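Teaching a gripper to feel its way around a blanket

Ratih Menon starts talking before I've got my coat off. She has a fleece cloth in one hand and a hand-held gripper in the other, and she wants me to try it right away.

"Pinch it anywhere," she says. "Now try to pinch it in the same place again. You can't! Every time you let go, it's a different shape."

Menon leads the soft goods work at Vuma, a small robotics lab that shares a building with a bike repair shop. Her project is called Wadora, and it asks a question that sounds almost too simple: if people pick up cloth with the same kind of fingers a robot has, can the robot learn from them directly, without anyone steering an arm?

The idea of collecting practice runs with a hand-held tool isn't new, and Menon is quick to say so. What she and her colleague Graça Seixas have changed is what they keep. Most teams throw out the fumbles. Wadora holds on to them.

"A fumble is so full of information," Seixas tells me. "You grab too much, the cloth bunches, you back off, you go in again a bit lower. A person does that in two seconds and forgets it. We want the machine to see the backing off."

So their training set is made of 400 short recordings, all gathered by people walking around with the gripper and tidying up whatever was in reach. Towels, socks, fleece throws, a terrible old bathrobe that Seixas brought from home. Each recording gets marked at the moment of the grab and again at any second try.

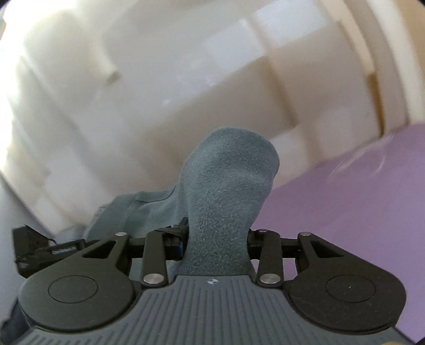 A fold of gray-blue fleece pinched between the finger pads of the hand-held gripper.

Fleece turned out to be Menon's favorite. It's thick enough to stand up when you squeeze it and fuzzy enough to confuse a camera, and she talks about it the way other people talk about a difficult but lovable dog.

"With a cotton sheet you get crisp edges, you get creases, the software has something to hang on to," she says. "Fleece gives you a lump. A nice soft lump! Where does it end? Which side is the top? I love it, I could do fleece all year."

The result that got them both excited came in June. They trained two versions of the same model, one with the fumbles cut out and one with everything left in, and gave each of them 12 fabrics it had never met. The version that had seen the mistakes was clearly better at rescuing a bad grab. When it took hold of too much material, it tended to loosen and try again instead of dragging the whole pile along.

"I was eating lunch and Graça started yelling from the other room," Menon says. "I thought something had caught fire."

Seixas admits to the yelling. She is also the more careful of the two – she points out that the tests were all done on one arm, in one room, and that thin, slippery lining fabric still beats both versions. A partner lab at Verance is going to repeat the tests on different hardware, and she wants to see those numbers before she claims anything bigger.

I ask what a bad day looks like. "Static," they say, together.

Next up is folding, which needs a hand on each side and some agreement between them. Menon has already been practicing at her kitchen table with two grippers, one in each fist. She says she can fold a pillowcase. Seixas says she has seen the pillowcase.

Comments

dalgleish_fan
Great read. Did they try anything wet? Wet towels are a whole different animal.

Pim
I do hotel laundry and the second try thing is so true, you never notice yourself doing it.

knitwit
More on the bathrobe please

Contact the editors | Copyright Dalgleish Review, all rights reserved | Back to top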